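Ticket 42: kitchen circuit keeps tripping at dinner time
Opened by: Ffion Penry
Property: Vutthorpe, upstairs unit
Status: open

Hi again! So the breaker for the kitchen outlets has gone out on me 7 times since August, nearly always in the evening, and the last one took the fridge with it overnight (goodbye, shrimp). I reset it, it holds for a few days, and then click, we're in the dark. The overhead light stays on, so I'm guessing that's on its own circuit? The panel door just says KITCHEN 2 in pencil and the rest is rubbed out.

Stuff I've tried so far is below. Sorry it's long, I type the way I talk.

1. Swapped the power strip. The old one was a Clanetti that came with the apartment and it had a brown mark by the switch, which I didn't love. New strip, same problem two nights later.

2. Ran things one at a time. Kettle alone, fine. Toaster alone, fine. Rice cooker alone, fine, full cycle and then keep warm for an hour. Kettle plus toaster, tripped in under a minute!! Kettle plus rice cooker held, which surprised me.
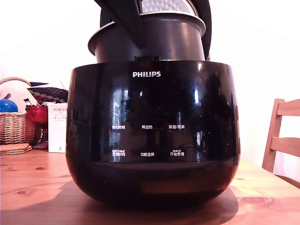
3. Moved the kettle to the outlet by the back door. Still tripped with the toaster going, so I'm pretty sure that outlet is on the same line even though it's clear across the room.

4. Unplugged the fridge for one evening and ran kettle plus toaster again. No trip. Did it twice to be sure (I drank a lot of tea). So it looks to me like the fridge and every single outlet are sharing one breaker, and when the compressor kicks in that's the end of it.

Update, Dec 1, 2020
The electrician from Ardeleanu came by this morning, thank you for sending him. He pulled the cover off the outlet by the sink and said the wiring was okay but the breaker felt "tired," and he wants to put the fridge on its own line. He needs your okay first. He also asked for the brand of everything I plug in on the counter, so for his list: the fridge and toaster are both Clanetti, the kettle has no name on it anywhere, and then there's the rice cooker.
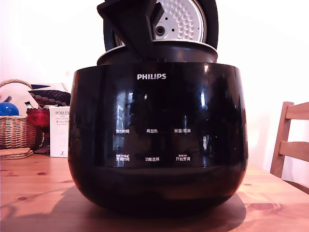 Rice cooker, Philips, lid open

He has another job over in Bornthorpe until Thursday and can come back any time after that. Mornings are best for me. Could you also ask him to label the panel while he's in there? I'm keeping the toaster unplugged until I hear from you.

Ffion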